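Visit to the Pundine board mill, 5/18/23

I had wanted to see the Pundine mill since I started buying boxes for the shop, and this spring they opened the gates for one day in May. You had to sign up ahead of time and wear closed shoes. I drove up with my brother-in-law, who has no interest in paper but likes a big machine. It took us two hours with one stop for coffee.

Parking was in the field across the road from the truck gate. We were given a paper badge, a hard hat and foam earplugs and told to wait by the loading dock until our group was called. There were groups going out all morning. Ours was led by Sigrún Bundgaard, who runs the wet end on the day shift and has worked at the mill for 46 years in one job or another. She talked loudly and walked fast, and I liked her a lot.

The tour starts outside, in the bale yard. This is where the old boxes come in, pressed into bales and tied with wire. Some come from grocery stores and some from city pickup, and Sigrún said you can tell which is which by the smell. The grocery bales are cleaner. City bales have more plastic in them, and pizza boxes, and once a bowling shoe. A bale is broken open and dropped on a belt that climbs to the pulper, which is a tub the size of a small house with a blade turning in the bottom. We looked in from a platform. It looks like oatmeal and it is warm up there.

A heavy rope hangs down into the pulper and the wire, string and plastic film wind themselves onto it. It gets pulled up a little at a time and chopped off. They call it the ragger. My brother-in-law asked more questions about the ragger than about everything else put together.

From there the pulp goes through screens and cleaners, which are mostly pipes and tanks and not much to look at, and then to the paper machine. The machine is 200 feet long and was put in when the mill still made bag paper. At the front the pulp is nearly all water. It runs out over a moving mesh and you can see the shine go off it as the water drains. Then there are the presses, then the dryers, which are steam-heated drums under a hood. It was very hot next to the hood and we did not stay long. 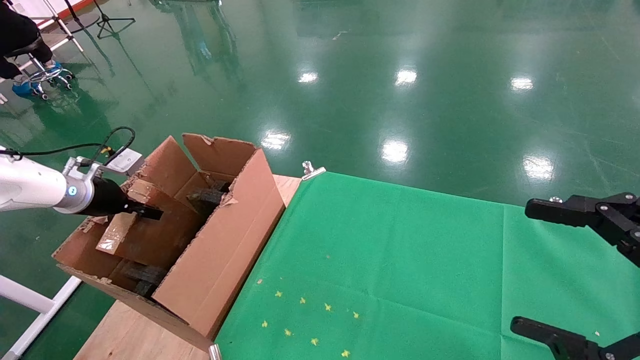

The part I had come for was the converting side, where the paper is turned into corrugated board. The middle sheet goes between two toothed rolls with steam and comes out wavy. Starch glue is put on the tips of the waves and a flat liner is pressed on, first one side and then the other. The glue is plain corn starch for the most part. We were passed some samples cut with a knife so that the flutes showed, and Sigrún explained the letters. I have been ordering C flute for years without knowing it was the third size somebody came up with, and that it is thinner than A but thicker than B.

She also showed us how to check a box for crushed flutes by running a thumb across it. I have tried this at home since and about 53 percent of my stock would fail, if my thumb is any judge.

Lunch was in the canteen, soup or a sandwich, and paid for by the mill. A few suppliers had tables along the wall. Votum sells the starch and had a jar of it to put your hand in. Cheon makes tape and was giving out half-size rolls. Briketine takes the rejects from the screens, dries what it can and presses it into fuel blocks, and the man there told me the plastic in it is a constant headache. I took a leaflet from each and have not read the one from Cheon.

After lunch there was a short talk on the river. The mill used to color it, and older people in our group remembered that. The water now goes through a settling tank and then a set of ponds before it is let out – there are ducks on the last pond, which we were shown through a fence. A woman behind me asked about the smell on summer evenings and got a fairly straight reply. It comes from the settling tank, and a cover for it is in next year's budget.

We were done by mid-afternoon. If you go, wear light clothes under whatever you have on, bring water, and ask for the second group of the morning, as the first one got held up at the gate. The stairs in the bale yard are steep open grating and there is no other way up to the pulper. Sign-up is by phone with the front office.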